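Butcher Block Tops: Frequently Asked Questions
Rasmont Surfaces > Care and Advice > FAQ

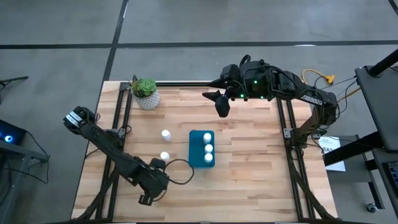

Butcher block in a light blond tone, with darker streaks in the grain.

We sell wood tops, sand old ones and repair a fair number that other people were told would last forever. These are the questions that reach us by phone and email. Some of our answers will cost us a sale, and that's fine. Answers by Khadija Kamel unless marked otherwise.

BUYING

Is butcher block really a lifetime surface?
It can be. So can a cast iron pan or a pair of boots, and most of those end up at the curb too. When a brochure says "lifetime," look for whose lifetime and what you have to do in the meantime. A solid wood top that gets oiled, wiped and kept away from standing water will probably outlast your interest in it. One that sits next to a leaky faucet can go black at the seam in a single winter.

What is the difference between edge grain and end grain?
Edge grain is made from long strips laid side by side, so you see planks running the length of the top. End grain is made from short blocks stood upright, so you see the cut ends. End grain hides knife marks better and costs a lot more. You will hear that it "heals itself." It doesn't heal. The fibers spread and close up a little after a cut, and then one day they don't.

Are dark streaks a defect?
Usually no. Mineral streaks and heartwood are ordinary parts of a tree. Sellers who charge extra for a "clear" grade are charging for color. I have never seen a streaky top fail sooner than a plain one, and I have looked, mainly because a supplier once tried to tell me otherwise. If you like an even color, pay for it and enjoy it. Just don't pay for it thinking you bought strength.

The store says its tops are "food grade wood." What does that mean?
Ask them. We did, with three different sellers, and got three different answers, one of which was about the glue. Any common hardwood with a tight grain is fine for food. What goes on top of the wood matters more, so ask about the finish and get the name of it.

How thick should it be?
For a kitchen counter that rests on cabinets all the way around, an inch and a half is plenty. Thicker tops look impressive and are hard to get up the stairs. If you are spanning open legs or a frame, the support underneath matters more than another half inch of wood.

FINISHES

Mineral oil, hard wax or varnish?
Mineral oil is cheap, easy and needs to be done again and again. Hard wax oil lasts longer and spots less, and you can touch up one area without doing the whole top. Varnish seals best until it chips, and then water gets in under it and you are sanding. We use hard wax oil on nearly everything that isn't going to be cut on.

Is the expensive oil worth it?
I have my doubts. For years we stocked Prultero Board Oil, which comes in a very handsome bottle. The label listed mineral oil and orange scent. We put it on one half of a maple offcut and drugstore mineral oil on the other half, left both by the shop sink and wiped them down daily. After 6 months neither of us could say which half was which. We no longer stock it. If you like the smell, that's a real reason to buy it.

How often do I have to oil it?
Every care sheet says monthly. I suspect that number was picked because it is easy to remember. Flick some water on the top. If it beads, leave the wood alone. If it soaks in and leaves a dark spot, oil it. A new top will be thirsty and an old one much less so. Tops in a dry, heated house want more attention in February than they do in summer.

Can I use olive oil?
People do. It goes sticky and then it smells. Please don't.

What about "antibacterial" coatings?
We were offered one called Slaoui Shield at a trade show. I asked for the test results and was handed a leaflet with a picture of a lemon on it. There may be a good product somewhere in this category. Until someone shows us the numbers, our advice is dish soap, warm water and a dry towel.

INSTALLING

Does it need to sit in the room before I fasten it down?
Yes, and this one isn't folklore. Wood takes on and gives off moisture until it matches the room. Give it 10 days, flat, with air on both sides. Do not lean it on a wall. Do not leave it in the plastic.

Can I screw it straight to the cabinets?
Only if you want it to crack. The top gets wider and narrower across the grain through the year, and it will win any argument with a fixed screw. Use slotted holes or figure-eight fasteners. Seal the underside as well. Most cupped tops we see have four coats on the face and bare wood below.

My installer says sealing the underside is a waste of time.
Your installer will be at someone else's house when it cups.

REPAIRS

Can a burn mark be sanded out?
A light one, yes. A deep one leaves a dip, and at that point you are choosing between a brown spot and a low spot. Plenty of people live with the brown spot.

How do I get rid of black stains around the sink?
That black is often iron and water reacting with tannin in the wood, especially in oak. Oxalic acid will lift most of it. Wear gloves, read the package, rinse well and fix the leak first – bleaching a stain that is still being fed is a hobby.

Is it worth having an old top refinished?
Depends on the top. We charge $22 a square foot to sand and oil, pickup not included. If yours is a thin veneer over particleboard, we will turn the job down, however nicely the listing described it. Look at the end: if the grain on the face doesn't carry on over the edge, be suspicious.

I was quoted $3000 to replace a counter with one water stain. Is that normal?
It is common. I wouldn't call it normal. Get someone who does sanding to look at it before you talk to anyone who only sells new ones. And yes, we do sell new ones, so get a third opinion if ours sounds too convenient.

ORDERS AND RETURNS

Why do you no longer offer the Gestia warranty?
Because we finally read all of it. It excluded water, heat, "seasonal movement" and improper care, and left it to the warranty company to say what proper care was. Customers who bought it from us before we dropped it are still covered on paper. Call us if you need to make a claim and we will help you with the forms.

Can I return a top that I have already oiled?
No. Uncut and unoiled only, in the original wrap.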